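Club News | Dogs & Puppies

Jelton Whippet Club opens its books to non-owners

3 December 2019

The Jelton Whippet Club will take members who do not own a whippet, after a change to its rules was passed at the annual general meeting. The change takes effect with the new membership year in April.

Until now the club has offered full membership only to people with a registered whippet living at their address. Anyone else could come along to walks and fun days as a guest, but could not vote, borrow club equipment or receive the newsletter. Members whose last dog had died kept their membership to the end of the year and then had to lapse or find another dog.

The motion to drop the rule had been put twice before and lost both times. At this year's meeting it passed with 26 in favour and 13 against.
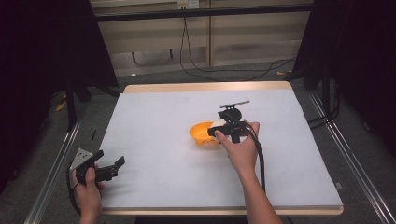
An orange bowl on a white table, Jelton

Under the new rules there will be two classes of membership. Full members can vote, hold office and enter dogs in club events. Associate members pay less and get everything except a vote, although they can speak at meetings. A person can move from associate to full after one year and no dog is required for either class. Family memberships stay as they are, with one vote per household.

Supporters of the change said the old rule had cost the club good people, including several who had stewarded at the open show for years and wanted to keep doing it. Those against were mainly concerned that a breed club should be run by people who have the breed at home. An amendment to keep the office-bearer positions for owners only was discussed but did not go to a vote.

Owners of whippet crosses and retired racing greyhounds are also expected to join. They have been regulars on the monthly walk for some time, and the club already lets them use the fenced yard on walk mornings. Crosses still cannot be entered in the breed classes at the open show, but there will be a new sidegate class for them – best veteran and best rescue are the two being looked at.

The meeting also dealt with the running gear. The club's lure machine has been out of action since winter, and members agreed to spend up to $1000 on replacing the motor and the line. Quotes have been sought from Hamann, which serviced the old unit, and from one other supplier. If the work goes ahead in time, straight racing will be back on the program for the first fun day of the new year. Dogs will need to be 13 months or older to run, and muzzles are compulsory for all dogs, including those running alone.

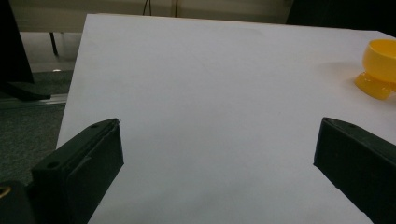
Members were reminded that coats, leads and muzzles on loan from the club need to come back before the stocktake. Quite a few of the small fleece coats are missing. They have a blue tag inside the collar, and can be left at the canteen window at the next walk or dropped in to Kenero Pet Supplies in the main street, where they will be held behind the counter.

Kenero has again agreed to sponsor the puppy classes at the open show. The trophy for best in show, the Vustska Plate, has come back from the engraver with the last four winners added, and will be on display at the presentation lunch. It had run out of room on the front, so the new names are on a band around the base.

On the question of the show date, the club has asked for the same weekend as last year but has not had it confirmed. Two other sighthound clubs have applied for dates close by, and there may be a combined weekend with shared judges and one set of catering. Entries have been falling at all three shows. The Jelton show used to get more than 100 dogs and has not reached that number for several years.

Fees for full members are unchanged. The associate fee will be set before the renewal notices go out, and existing members will get theirs by email unless they have asked for post. Those who joined as guests this year do not need to fill in a fresh form – they can tick the box on the renewal notice to say which class they want.

The summer walks start at 7 am while the hot weather lasts and go back to 9 am in autumn. Walks are called off if the forecast top is 36 or above, with a notice put on the club's page the night before. Water is available at the yard gate, but walkers should carry some for the river track as the tap at the far end is still not working. Dogs must be on lead until the second gate is shut.

Membership forms and a copy of the new rules are available from the club on request.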